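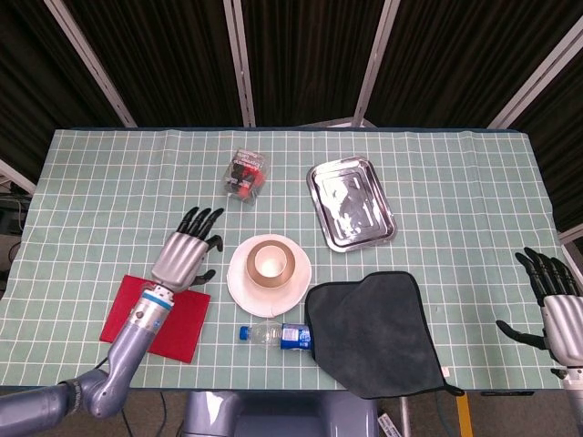
How to put up a pipe-and-drape backdrop in a hired hall

Issued by the Billia Halls Service for groups holding talks, prize-givings, small plays and craft fairs. Revised 20 November 2021.

Hirers may borrow the black curtain set kept at Billia at no extra charge, provided that it is requested on the booking form. The set must be put up by at least two adults. Please read the whole of this page before the day of your event, and bring a printed copy if you do not expect to have a signal in the building.

Before you arrive

Measure the width you wish to cover. Pleated curtain uses more cloth than flat curtain, and a common mistake is to ask for too little. As a rule, allow half as much cloth again as the width of the opening. One bay of the standard set is 300 cm wide when the crossbar is fully drawn out. If your stage or display area is wider than this, ask for a second bay when you book.

Check the height as well. The side rooms have a lower ceiling than the main hall, and the uprights must not be raised until they touch the ceiling tiles. The Ferkow Room has a beam across the middle. Keep the curtain line on the window side of it.

What you should find in the store

The set is kept in two long bags and one trolley. The bags hold the uprights and crossbars. The trolley holds the base plates, the curtains and a box of spare pins. Each bag has a list tied to the handle. Check the contents against the list before you carry anything out, and tell the duty officer if an item is missing.

Putting up the frame

1. Clear the floor and sweep it. Grit under a base plate will scratch the boards.

2. Lay out the base plates along the line you want. Use chalk or low-tack tape to mark the line. Do not use parcel tape, as it lifts the varnish.

3. Drop one upright on to the pin of each base plate. It should sit flat and should not rock. If it does rock, turn the plate a quarter turn and try again.

4. Lower all the uprights to their shortest setting. The crossbars are always fitted at this height and never from a chair or table.

5. Thread the curtains on to the crossbar before hooking it in place. Each curtain has an open sleeve along the top edge. Feed the bar through with the seam facing the back wall.

6. Hook one end of the crossbar into the slot at the top of the upright, then the other. Both people should keep hold until each hook has dropped fully home.

7. Raise the uprights a little at a time, one person at each end, stopping at the same hole. The collar must click before you let go.

8. Add weights to the base plates. Two bags on each plate is the minimum, and three are needed near the double doors, where there is a draught.

Dressing the curtain

Spread the cloth evenly, working from the middle towards the ends, and then gather it into folds about a hand's width deep. Overlap neighbouring curtains so that no light shows between them. The hem should just clear the floor – a curtain that trails will be trodden on, and this is how most of our repairs come about.

Creases may be taken out with a hand steamer. Irons are not allowed on the cloth, which has been treated to resist fire. For the same reason it must not be washed, pinned through or sprayed with anything, including scented fabric sprays.

Lighting and safety

Keep lamps at least 1 metre from the cloth. Candles may not be used in any room where the set is standing. Fire exits and the signs above them must remain in plain view, and no curtain may be hung across a door, even one that you do not plan to use.

Taking it down

Work in the reverse order. Lower the uprights first, with the weights still in place. Fold each curtain in half lengthways, then roll it loosely. Damp curtains should be left over the trolley rail and reported.

Questions about the set should be sent to Mareike Ackermann at the Billia office. Requests for the larger Jalunis frame, which is put up by our own staff, go to Surachet Sukprasert and need 13 days' notice.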